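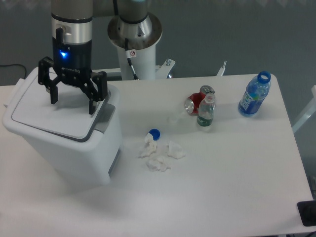

Bin station, gripper over the closed lid.

Prakis notes, January, afternoon

Switched the lid routine to the new planner branch (Grilargate). The old one treated the lid as a fixed box, so every approach from above got rejected at the back edge. The lid is now a hinged link with its own joint limit, and the planner takes it as a movable part of the bin.

Settings: pregrasp height 68 mm above the table plane, lid contact timeout 500 ms. Speed scaling left alone.

Perception is the weaker half. The segmenter merges the white tissues into one blob and the table is white too, so the mask edge wanders. Blue cap and red can come out clean. Clear plastic is bad, depth drops out on the small bottle. Confidence cutoff is 69 for now, down from the default, and I don't love it.
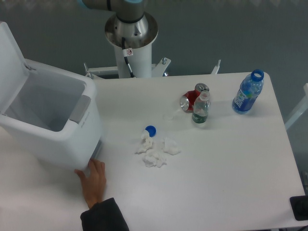 Lid state needs its own check. The pose estimator was fitted on the closed shape only, and with the lid up it wants to put the bin center too far back. Added a second template for open and a switch between them. Any hand in the workspace should hold the planner, and that flag still comes from the Udovness node, which publishes late.

To do:
- refit bin pose with both templates
- split tissue blob by depth, try 6 mm step
- ask Kaczmarczyk for the updated wrist driver
- log lid angle with each plan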